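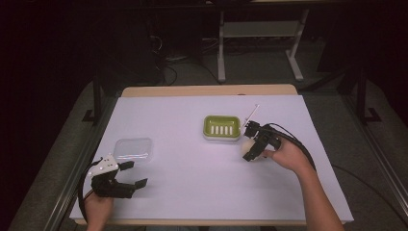 July, bathroom small goods bench, started 9:40 a.m.

Fresh sheet of white paper on the table. The old one had ring marks from the lotion bottles and I kept mistaking them for residue. Roll is getting low, there are maybe a couple of tables' worth left on it.

Working on the soap dish today. Lime green tray, white base, ridges running front to back. The question from Pekonier is still whether the ridges are high enough to keep a bar up off the floor of the tray, and whether the rounded corners trap water. They want an answer before they commit to the first run of 4,000. I don't think we can give them a full answer this month but we can give them something on the ridges.

Dry handling first, no water on the table until the afternoon. Pick up, set down on the ridges, pick up again. The round cream piece stands in for a worn bar. It's smaller than a new one and a worn bar is the case they get complaints about.

Notes from the morning:

Placed on the middle ridges, it stays put if it's let go gently. Dropped from any height at all, it wanders. Placed near a corner, it tends to settle against the wall of the tray, and then it's awkward to get hold of again without shifting the whole dish. A full-size bar wouldn't do this, so write it up as a worn-bar problem only.

The dish slides on paper. It slid less on the bare tabletop when I tried it there, so any numbers for sliding should come from a tile sample and not from the paper. Pukholm has tile samples. Ask for matte and glossy.

Clear box with the lid: hard to see on white. I have put my elbow on it before. Either we put a strip of colored tape on the lid or we go to gray paper for anything transparent. I'd go for gray paper, the tape will end up in somebody's results. Don't stack anything on the lid in the meantime, it scratches easily and the scratches look like cracks later.

Swabs: going through these faster than planned for the corner wipes. Use a new one per corner. Last time we used one for the whole tray and couldn't say which corner the film came from. The Sarnadent swabs shed less than the ones in the drawer. Finish the drawer ones on general cleaning.

Stopped for lunch at 12:15.

Afternoon, wet test. Ran 2 rounds with a measured splash into the tray, then tilted and drained. Water goes along the channels between the ridges as it should, and then sits in a thin line at the front wall. Same both times. The corners were better than I expected, only a bit of film. So the corners are probably fine and the front wall is the thing to look at. A small notch there would do it, but that changes the mold and Pekonier won't like it.

Blotted everything and let it stand for around 2 hours. Line at the front wall was still there at the end of it.

To do:

Tile samples from Pukholm
Order paper, one roll white, one gray
Repeat the wet test with a real bar, new and worn
Check the Lapiņa sheet for the drain angle they used last year, I think it was steeper than ours
Label the clear box

Carpet under the table got a little wet by the right-hand rail. Put a towel down before the next wet round.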